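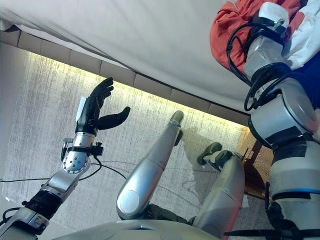 Lollstead's newest bedroom is open for a look

6 October 2018

If you've walked past the Hartono furniture shop in Lollstead lately and wondered what was going on behind the papered-over windows, I can finally tell you. It's a bedroom! A whole one, with a made-up bed and clothes that need putting away, and it's open to anybody who wants to wander in and poke about.

The idea comes from Muvance, the home-organising outfit that has been running tidying mornings at the library since March. They wanted a proper room to work in instead of a trestle table and a pile of borrowed tea towels, and Hartono had the floor space out the back where the dining suites used to be. So now the mornings have moved over there, and I went along to the first one with a notebook and (I'll admit it) a fairly guilty conscience about the state of my own bedroom floor.

The bed is the thing everyone heads for. It's called the Jisstead and the price tag says $959 for the base, mattress not included, which got a bit of muttering from the couple in front of me. What won them over was the light. There's a warm yellow glow that comes out from under the base and spills onto the carpet, and I can see the appeal if you're the sort who gets up at 2 in the morning and kicks the furniture. My own bed has a suitcase under it and a lamp I can't reach. 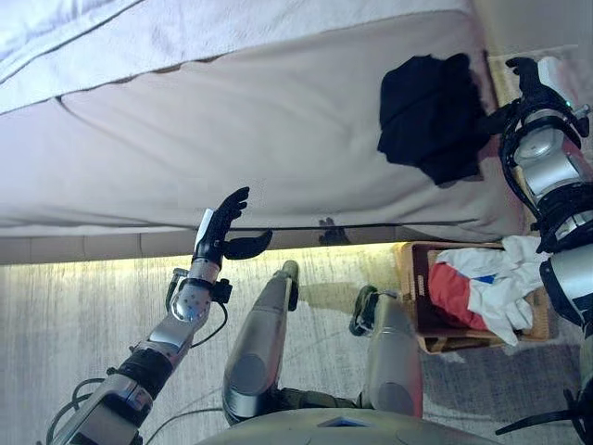 White duvet, beige base and a bit of black laundry still to deal with. The glow underneath is the talking point.

The colour is a sensible beige, and I asked whether it marks. The answer was that the fabric can be wiped down but they'd rather you didn't eat spaghetti on it. Fair enough. The bedding is all pale, so anything dark left lying on it shows up straight away, and I gather that's half the lesson. You can't pretend you haven't seen it.

The tidying part is pretty simple. Everyone gets a go at clearing the bed and the floor, and the clothes are sorted by colour into boxes. Dark things go in with dark things. Muvance is very keen on small boxes, the theory being that a big one just turns into a second wardrobe where jumpers go to be forgotten. I have one of those at home! I think there's a ski jacket at the bottom of it.
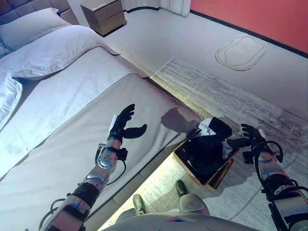 The small wooden box with black clothing in it, and the pillows up against the tufted headboard.

I liked the wooden box more than I expected to. We had a long chat in our group about folding versus rolling, and it got a little heated near the end. I'm a roller. The woman next to me folds everything in thirds and stands it on its edge, and she had clearly been waiting years for somebody to ask. Her T-shirts looked better than mine, so I've tried it her way at home this week and so far one drawer has survived.

Then there was the pillow question. Two sizes or one? Behind the reading pillow or in front of it? The Hartono staff like the smaller one up by the headboard with the bigger one in front, and a man at the back said his cat would have the lot on the floor by lunch. No ruling was made.

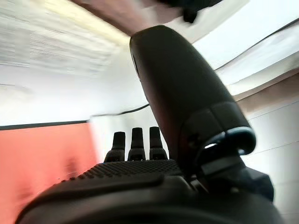
Anyway, the numbers. Seventy people put their names down for the first round of mornings, and the room holds nowhere near that many, so they've split it into small groups. Mine took 41 minutes from start to finish, including the folding debate. Bring your own clothes if you like — a few people had a bag with them and went home with the whole thing sorted — but there's plenty there to practise on if you'd sooner not show strangers your socks.

It's free, and there's no pressure to buy the bed. I did get handed a brochure on the way out, and I did read it on the bus. The Jisstead also comes in grey, for anyone who was worried about the spaghetti.

The bedroom stays up until the end of the month during normal shop hours, and you can look around without joining a group. Names for the next round of tidying mornings are being taken at the Hartono front counter. Use the side entrance if you've got a pram, as the front step is a high one, and park behind the bakery because the spots out front fill up early.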